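Questions I Get About Hosting a Clothing Swap
Last updated 21/06/2023 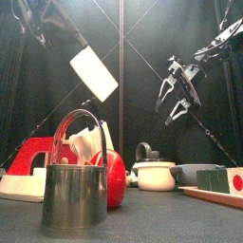 I've been running clothing swaps out of my apartment building in Kinnear for a few years now, and the same questions land in my inbox every time I post a date, so I finally sat down and typed up my answers. I'm no expert. I just like free pants! One thing I've learned is that the little stuff on the tables matters more than you'd guess - a shiny metal bucket with a tall arched handle is great for scarves and belts, the things that slide off every hanger you own, and people can carry it over to the mirror.

What is a clothing swap, anyway?
You bring clothes you don't wear, everybody else does the same, and you all go home with something different. No money changes hands at mine. Whatever is left at the end gets bagged up and dropped off at the Condell thrift store the next morning.

How many people should I invite?
I aim for 20. Some will cancel and a couple will bring a sister, so it evens out. My very first one was tiny and we were all different sizes, so we mostly ate chips and admired each other's coats. Fun night, terrible swap.

Do I have to bring something to take something?
At mine, no. I used to hand out tickets, one per item, and I spent the whole evening arguing with my friends about whether a pair of gloves was one ticket or two. Dehua Guo finally took the roll of tickets away from me and put it on top of the fridge. We haven't used them since and the piles are just as big as before.

What condition should the clothes be in?
Clean, dry, and something you'd hand to a friend without apologizing. A missing button is fine if you pin a note on it. Please check the pockets! I've found a house key, a lot of tissues, and once a whole unopened granola bar (I ate it).

What won't you take?
Underwear, used swimsuits, socks with holes, and anything that smells like a basement. I'm also pretty firm on company T-shirts. We had so many from the old Mullik softball league that I could've dressed the whole street.

How do you sort everything?
By type first, then loosely by size. Tops on one table, pants and skirts on another, coats on the rack, shoes along the wall. I don't trust the labels much, especially on older stuff, so I tell people to hold things up and look. Kids' clothes go in the hallway or they take over everything.

Where do people try things on?
My bedroom, with the door shut, and the bathroom if there's a line. Before I lived here I hung a bedsheet over a rope in the laundry room at Bellura Court and it worked okay until somebody leaned on it. A full-length mirror is worth borrowing if you don't have one. Two is even better.

What if two people want the same thing?
Whoever picked it up first gets to try it on. If it doesn't fit, it goes to the next person and not back on the table. For the real fights (there was a green wool coat, I won't name names) we do rock paper scissors, best of three.

How long should it last?
Two hours of actual swapping. I open the door at 2 and start folding leftovers at four, very loudly, so people get the hint. Anybody who stays to help fold gets a last look through the bags.

Is there a best time of year?
I like spring and fall, when people are digging around in their closets anyway. August was a mistake. Trying on sweaters in that heat with one fan going - never again.

Can men come?
Yes, please! We never have enough men's stuff. Henryk Sadowski brought nine dress shirts last time, all ironed, and they were gone before he got his shoes off. I'd love a whole men's table someday.

Should I serve food?
Keep it dry and keep it away from the clothes. Pretzels, crackers, grapes, cookies without chocolate. Water and seltzer are fine, but red wine stays in the kitchen, and I'm a bit of a tyrant about that one.

Can I come to yours?
If you live in or near Kinnear, sure. Send me a note with your name and whether you're bringing kids' clothes, and I'll write back with the address and the door code.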